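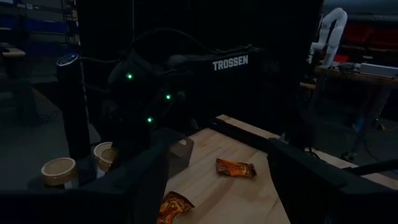
Welche Greiferfinger eignen sich besser für dünnes, zerknittertes Verpackungsmaterial: starre oder nachgiebige?

Für flach liegende Bonbonpapiere haben bei uns die starren, schmalen Finger besser funktioniert, für Becher und andere runde Sachen die nachgiebigen. Wer beides mit demselben Satz greifen muss, fährt mit den starren Fingern und einer dünnen Gummiauflage am besten.

Projektbericht, Praktikum Robotik, Standort Plilach
Abgabe: 2024-12-14

Worum es ging

So, jetzt also der Bericht zu unserem Praktikumsprojekt. Die Aufgabe stand in einem einzigen Satz auf dem Blatt: „Vergleichen Sie zwei Fingersätze und zwei Kamerapositionen an einer Aufräumaufgabe.“ Klingt nach einem gemütlichen Nachmittag, wurden dann aber vier Wochen (mit sehr viel Kaffee und einer kurzen Phase, in der ich den ganzen Versuchsaufbau am liebsten in den Schrank gesperrt hätte).

Gemacht habe ich das zusammen mit Paraschiva Grecu. Sie hat sich hauptsächlich um die Kameras und die Auswertung gekümmert, ich um die Finger und die Ansteuerung, und beim Teleoperieren haben wir uns abgewechselt. Die Aufgabe selbst: Bonbonpapiere liegen auf einer Holzplatte, daneben stehen Holzbecher, und die Papiere sollen in einen Becher. Wir haben sie genommen, weil Bonbonpapier wirklich fies ist. Es wiegt fast nichts, rutscht weg, sobald ein Finger dagegenkommt, und sieht nach jedem Anfassen anders aus.

Die beiden Fingersätze

Der erste Satz heißt bei uns Brarby, so stand es auf der Zeichnung, die wir übernommen haben. Starre Finger, mattschwarz, ziemlich kantig, innen plan. Der zweite heißt Werstead und ist nachgiebig: eine Rippenstruktur, die sich um den Gegenstand legt, wenn man zudrückt. Beide Sätze passen auf denselben Flansch, der Wechsel geht also mit einem Inbusschlüssel und etwas Geduld.

Ich war vorher überzeugt, dass Werstead gewinnt. Weich, anpassungsfähig, was soll da schiefgehen? Tja. Die Rippen biegen sich vorne auf, wenn man von oben auf die Tischplatte kommt, und dann stehen die Spitzen ein kleines bisschen auseinander. Für einen Becher völlig egal. Für ein flaches Papier heißt das, dass der Greifer zugeht, man sich freut, der Arm hochfährt und das Papier ganz entspannt liegen bleibt.

Bei Brarby ist das Problem ein anderes. Die starren Finger brauchen die richtige Höhe. Sind sie zu hoch, greifen sie über das Papier hinweg, sind sie zu tief, drücken sie in die Platte und der Motor schaltet wegen Überstrom ab. Das Fenster dazwischen ist eng, aber wenn man es trifft, hält der Griff auch.

Zwei Kamerapositionen

Die eine Kamera sitzt klein und leicht am Handgelenk und schaut zwischen den Fingern hindurch nach vorne. Die andere hängt fest an einem Stativ und sieht den Tisch von der Seite. Beide haben wir immer gleichzeitig laufen lassen, beim Teleoperieren aber jeweils nur eine auf dem Monitor gezeigt, sonst wäre der Vergleich ja witzlos gewesen.

An der Handgelenkkamera mag ich, dass man die Fingerspitzen im Bild hat. Man sieht, ob das Papier in der Lücke liegt, und kann den Arm ein Stück nachziehen. Was ich unterschätzt hatte: Die Finger sind groß. Unten links und unten rechts ist ein ordentliches Stück vom Bild einfach schwarz, und was direkt neben einem Finger liegt, rutscht gern halb unter den Bildrand. Auf dem Bild ganz oben erwischt es so eins der beiden orangen Papiere, während das andere schön frei auf der Platte liegt. Im Bild taucht außerdem der zweite Arm auf (der mit dem TROSSEN-Schriftzug), und genau solche großen dunklen Flächen haben uns die Belichtungsautomatik durcheinandergebracht.

Mit der Stativkamera sieht man dafür die Höhe viel besser. Bei Brarby, wo alles an der Höhe hängt, war das Gold wert. Nur verdeckt der Arm beim Zugreifen meistens genau die Stelle, um die es geht. Am Ende haben wir uns angewöhnt, grob über die Seitenansicht anzufahren und fein über das Handgelenk zu korrigieren, aber das war schon außerhalb der eigentlichen Messreihe.

Das Licht, unser Sorgenkind

Eigentlich kein Teil der Aufgabe, hat aber am meisten Zeit gefressen. Paraschiva wollte wissen, wie weit man das Licht herunterdrehen kann, bevor das Teleoperieren keinen Spaß mehr macht, und ich fand die Idee super (hätte ich mal vorher nachgedacht). Also haben wir einen Teil der Durchläufe fast im Dunkeln gefahren.

Erstaunlich gut kam die helle Holzplatte weg. Sie fängt noch Licht ein, wenn der Rest schon absäuft, und orange Papiere heben sich darauf ordentlich ab. Die Holzbecher gehen auch noch, die Ränder sind hell und die Öffnung ist dunkel, da weiß man, wohin man zielen muss. Ganz anders alles Schwarze vor dunklem Hintergrund: Bei so wenig Licht haben wir uns beim zweiten Arm oft nur noch an den grünen Status-LEDs orientiert. Ein transparentes graues Kästchen haben wir beim Fahren mehrmals glatt übersehen und einmal umgeschubst.

Aus der ganzen Reihe haben wir 1308 Bilder für die Auswertung behalten. Paraschiva hat sie von Hand danach sortiert, ob man die Lage des Papiers zwischen den Fingern beurteilen kann. Ich habe eine Stichprobe noch einmal unabhängig sortiert, und wir waren uns fast immer einig, außer bei den Bildern mit Glanzstellen. Zerknitterte Folie spiegelt eben, und so ein heller Fleck sieht dann aus wie eine Kante, die gar keine ist.

Ablauf der Messung

Pro Fingersatz haben wir 57 Griffversuche gewertet. Als gelungen galt ein Versuch, wenn das Papier im Becher lag und der Becher noch stand. Nach dem Schließen haben wir 2000 ms gewartet, bevor der Arm hochfahren durfte. Anfangs hatten wir die Wartezeit kürzer, da war der Greifer manchmal noch gar nicht ganz zu, und wir haben uns tagelang über „rutschige Finger“ beschwert, dabei war es einfach unsere eigene Ungeduld. Die Versuche aus dieser Zeit sind nicht in der Wertung.

Die Papiere haben wir vor jedem Versuch neu hingeworfen, von Hand, aus geringer Höhe. Den Ansteuerungscode haben wir vom Căpraru-Projekt aus dem letzten Jahrgang geerbt und nur die Kraftbegrenzung geändert. (An dieser Stelle danke für die Kommentare im Code, ohne die säße ich noch immer da!)

Was herauskam

Brarby lag bei den Papieren klar vorne, mit beiden Kameras. Werstead hat vor allem dann getroffen, wenn das Papier ein bisschen hochstand, also irgendwo eine Falte hatte, in die die Spitzen hineinkamen. Lag es platt, wurde es zäh. In einer kleinen Nebenreihe haben wir die Becher selbst umgesetzt, und da war es genau umgekehrt: Werstead fasst den Rand einfach und hält, bei Brarby hat sich der Becher gern gedreht.

Bei den Kameras ist das Bild weniger eindeutig. Mit gutem Licht war ich am Handgelenk schneller, Paraschiva mit der Seitenansicht. Ob das an den Kameras liegt oder an uns, können wir mit zwei Personen nicht sagen. Bei wenig Licht wollten wir beide lieber die Handgelenkkamera, weil sie näher dran ist.

Zum Schluss haben wir noch Gummistreifen auf die Brarby-Finger geklebt, innen, nur an den Spitzen. Das gibt ein bisschen nach, wenn man auf die Platte kommt, und das Höhenfenster wird spürbar größer. Gemessen haben wir es nur in ein paar Durchläufen, deshalb steht es auch nicht in der Tabelle im Anhang.

Was ich anders machen würde

Die Belichtung von Anfang an fest einstellen! Wir haben sie viel zu lange auf Automatik gelassen, und sobald ein dunkler Arm ins Bild kam, wurde die Tischplatte heller und die Glanzstellen auf dem Papier fransten aus. Außerdem würde ich die Handgelenkkamera etwas höher und steiler montieren, damit unten weniger verloren geht. Paraschiva hat dafür schon einen Halter gezeichnet, der liegt mit den übrigen Dateien im Projektordner, gedruckt ist er noch nicht.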